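Rechercher sur le site Mots-clés OK

COMMUNIQUÉ DE PRESSE

Tarif unique de l'eau à Skilville : l'association Jornar demande à voir les calculs

Skilville, le 19 décembre 2021

L'association d'usagers Jornar a pris connaissance du projet de tarif unique présenté par la société Pedel, délégataire du service de l'eau. Le document promet une facture « plus simple et plus juste ». Plus simple, sans doute. Pour le reste, nous attendons toujours la démonstration.

Selon Pedel, 62 % des foyers verraient leur facture baisser. Ce pourcentage repose sur un échantillon de 2523 abonnés dont la composition n'a pas été communiquée. Les immeubles à compteur collectif y figurent-ils ? Les résidences du quartier Cáceres, où les canalisations sont les plus anciennes ? Nous avons posé la question par écrit en avril, puis une seconde fois à la rentrée - sans réponse à ce jour.

« On nous présente une moyenne et on nous demande de l'applaudir », déclare Tomoyo Takeda, présidente de Jornar. « Une moyenne ne paie la facture de personne. Je veux bien croire à une baisse le jour où je pourrai refaire l'addition moi-même. »

Le projet prévoit aussi des compteurs relevés à distance, facturés environ 200 euros par logement et étalés sur plusieurs années. Pedel assure que les fuites détectées plus tôt compenseront la dépense. Aucun bilan du quartier pilote n'accompagne cette affirmation, et la durée de vie du matériel n'est mentionnée nulle part. 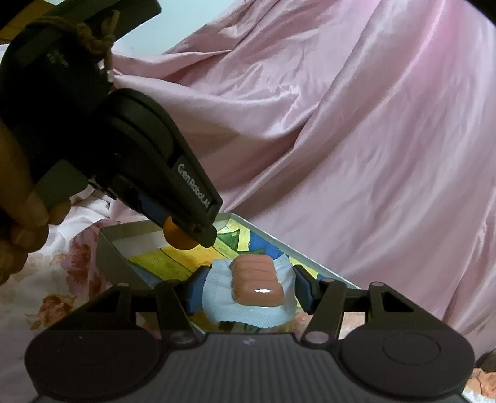 Jornar demande donc la publication de la méthode de calcul, la liste des secteurs retenus dans l'échantillon et le report du vote jusqu'à l'examen de ces pièces. Une pétition en ce sens a déjà recueilli 500 signatures. Elle reste ouverte au local de l'association et sera remise à la mairie avant la prochaine séance du conseil.

Contact presse : Tomoyo Takeda, association Jornar, Skilville

À lire aussi
Compteurs à distance : nos questions restées sans réponse
Quartier Cáceres : encore une rupture de canalisation
Comprendre la part fixe de votre facture
Compte rendu de la réunion publique avec Pedel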